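Does a pen pot really keep your desk tidy?

60 shares
5 comments

Grown-ups love to say that everything would be fine if you just put your pens in a pot. Then they go out and buy one. Shops sell pots with drawers, pots shaped like hedgehogs and pots that spin round. Do you need any of that? We have our doubts.

Let's start with what a pot has to do. It has to hold pens so that they stand up, and it has to stay standing up itself. The first job is easy. The second is harder than it sounds.

Everything has a balancing point, which scientists call its centre of gravity. In an empty paper cup, that point is low enough for the cup to stand quite happily. Put a long pen in it and the balancing point moves up, and a bit to one side as well. If it ever moves out past the edge of the base, over goes the cup.

A plain paper cup with one marker in it makes a good test, as it weighs next to nothing.

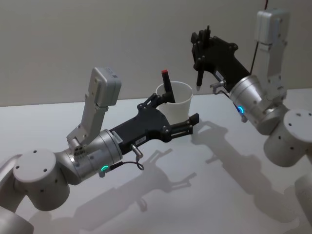
Photo: Ankit Kandpal / Clallby

The marker can't stand up straight in there. It leans across the cup with its end poking out over the rim, well above the top. All pens do this in a pot that is wider than they are. The foot slides to one side and the top leans on the other.

Look at the shape of the cup too. It is slightly narrower at the bottom than at the top. That's handy for stacking cups inside each other, but a narrow bottom is not much help to a pen pot. The rolled rim is more useful – it makes the edge stiffer, so the cup doesn't go floppy where the pen rests.

So is a paper cup a bad pen pot? People will tell you so, usually people who have just paid for a hedgehog. Don't take their word for it, or ours. Try it.

You will need a paper cup, 6 pens and a few clean pebbles.

Put one pen in the cup and give the rim a gentle push with your finger. How far can you tip it before it falls? Now add the other pens, leaning them in different directions. Is it steadier or wobblier? Take them all out, drop the pebbles in the bottom and start again.

We think the pebbles will win. They are heavy and they sit low down, so they pull the balancing point towards the table. If you get a different answer, do it again and check that you pushed in the same place each time.

As for the tidy desk, a pot only works if you put the pens back in it. Pebbles won't help with that.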